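Wubshet Community Snack Counter
Progress report to the Adberg Fund, May
Prepared by Kalkidan Asfaw

Work this period

The counter has been open every weekday afternoon since the last report. We served 418 students during the period, against a target of 600 for the full term. Most come between 3:30 and 4:15, and the line is longest in the first ten minutes.

Kidus Yimer changed the layout of the main table after we found that students were reaching over each other for drinks. Bottles are now kept in a clear rack at the back. Wrapped pastries and snack bars have their own basket and tray, and the yogurt-style cups are on a tiered stand. Sandwiches go on a tray in the center.
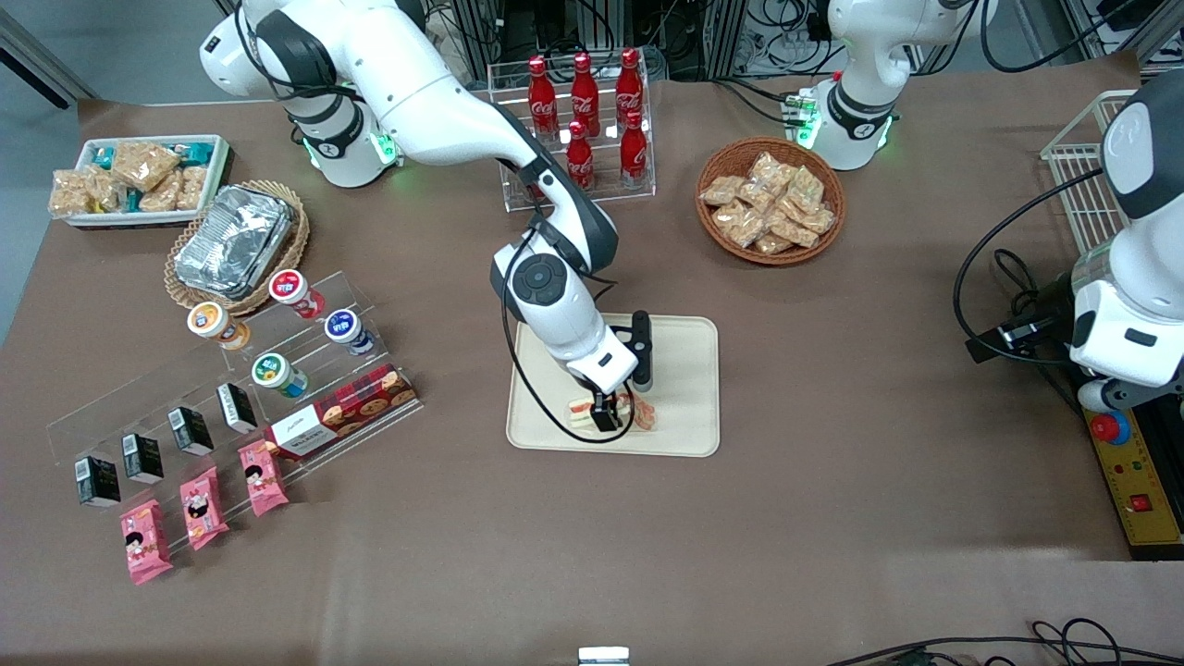
The new layout has cut the time needed to set up. It used to take one person most of an hour and now takes about half that. Refilling is also easier, as each item has one place and whoever is on shift can see what is running low.

Spending

Display stands, baskets and trays came to $700, bought from Gonico. This is within the equipment line. Food costs were slightly over plan in the first month because we ordered too many sandwiches. Gemechu Feyisa has reduced the daily order and the line is back on budget.

Problems

Sandwiches have to be thrown out if they are left at closing. We have asked the Zekari shelter if they can collect them and are waiting for an answer. We also had 2 days with no delivery and sold only packaged items on those days.

Next period

Etenesh Tekleab will take over ordering. We plan to add fruit and to put price cards on every item. A request to move the remaining $418 in equipment money to food is attached for your approval.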